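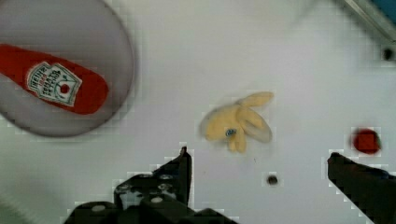 The Long Lunch Comes Back to Danorport

I used to eat lunch standing up. Ten years of it, mostly over the sink, with a fork in one hand and my phone in the other, and if you'd asked me what I'd had that day I would have needed a minute. Then in October I spent two weeks in Danorport, where the shops on the harbor side still pull their shutters down at noon, and I got bored enough to sit.

My first few days I was a terrible customer. I'd walk into Vlachou, the little place behind the ferry office, order the soup, and ask for the check before the bread arrived. The woman at the counter would nod and then simply not bring it. I fumed! I had a whole afternoon of nothing to get to, and I was still tapping my foot under the table.

By the fourth day I'd stopped asking. I brought a paperback and read over 300 pages of it that week, all at the same table by the radiator (get there before noon, the one by the door is freezing). There are 38 seats at Vlachou and most of them are spoken for by people who have been sitting in them since before I could drive. They eat slowly and argue about parking. Somebody always orders the fried fish and somebody else always says it was better last year.

I did try the competition. Brirnus, up the hill, has cloth napkins and a very good lemon tart, but they turn the music up at one o'clock and I felt hurried along. Lilov is more of a bakery with stools. I'd go there for a cheese pie on the way to the beach, and I did, most mornings, so I can't say I was really hungry for all that soup.

Coming home was the hard part. My office is not going to close at noon for me, and my kitchen table was buried under mail. So I started small – a real plate, a chair, the phone left in the bedroom. Half an hour, and leftovers are fine. I've had cold noodles, eggs on toast, a baked potato three days running. Some days I still bolt it down in six minutes and then sit there feeling silly with my empty plate and all that time left. On those days I make tea and stay put anyway, and I look out at the neighbor's dog, who has been working on the same hole by the fence since Halloween.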